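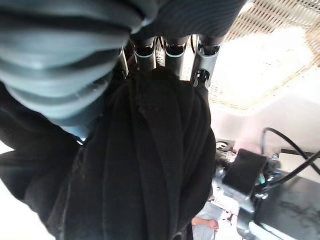
The auditor in Clerham has asked for the grant file again. It is the second request since December, and the council still won't say which payments are in question.

I went to Monday's meeting. Ritva Mäkelä asked why 900 pages went over without an index. The chair said the lawyers would reply in writing.
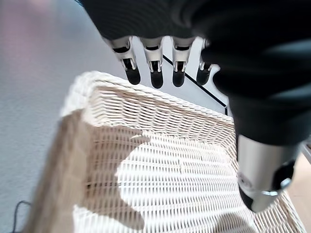

Four fingers over the basket.

Two members left before the vote, so it was put off. I've asked for the Khosravi contract under the records law and will post it when it comes.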